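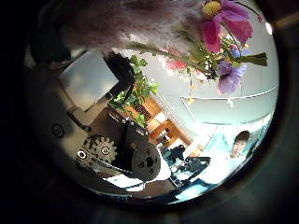
Elcombe are a four-piece slowcore band formed in Lernotton. The group's recordings are characterized by slow tempos, open guitar tunings and the use of a harmonium in place of bass guitar on most material. They have released two studio albums, Panevdale and Second Weir, both on the independent label Zeman.

History

The band began as a duo of guitar and drums and performed under several names before settling on Elcombe. A second guitarist and a harmonium player joined before the first public performance under that name, and the lineup has not changed. Early recordings were made on a four-track cassette machine in a rented hall in Lernotton. A self-titled cassette was issued in an edition of 700 copies and sold at concerts. It has not been reissued, although three of its tracks were later re-recorded.

Zeman signed the band on the strength of the cassette. The label financed 15 days of studio time for the debut album, of which the final two were reserved for mixing.

Panevdale

The debut album contains seven tracks and was recorded largely live, with vocals added separately. Drums were captured with a single overhead microphone and a second microphone placed in the adjoining corridor. The title track is the longest in the band's catalogue and consists of one chord progression played at gradually decreasing tempo. It was released in edited form as a single, backed with a re-recorded version of the cassette track "Grey Ferry".

Reviewers noted the low vocal level in the mix, and opinion was divided on whether this was a strength of the record. The vinyl pressing runs at 45 rpm across two discs. The sequence differs from that of the digital edition, with "Culvert" moved from the fourth position to the last.

Second Weir

The second album was released on 31/03/2020. It introduced a small brass section on three tracks and is the first Elcombe release on which the harmonium was recorded direct through a contact pickup. The supporting tour was postponed before the opening date and rescheduled for July of the following year, with smaller venues substituted in several cities. Tickets for the original dates were honoured where the venue was unchanged and refunded elsewhere.

Musical style

Most Elcombe songs are in triple metre. Both guitars are tuned below standard pitch, generally to an open D minor, and are played with little distortion. The harmonium supplies the lowest sustained notes, and its drone is often continued between songs in concert while the guitars are retuned. Lyrics are sparse, and several pieces on Second Weir are wholly instrumental.

Live performance

The band perform seated. Set lists are usually drawn from both albums in equal proportion, with the cassette material confined to encores. A standing request that venues switch off bar refrigeration during quiet passages appears in the group's technical rider.

Discography

Studio albums
Panevdale (Zeman)
Second Weir (Zeman, 2020)

Singles
"Panevdale" (edit) / "Grey Ferry" (Zeman)

Other releases
Elcombe (cassette, self-released)

See also
Slowcore
List of bands using the harmonium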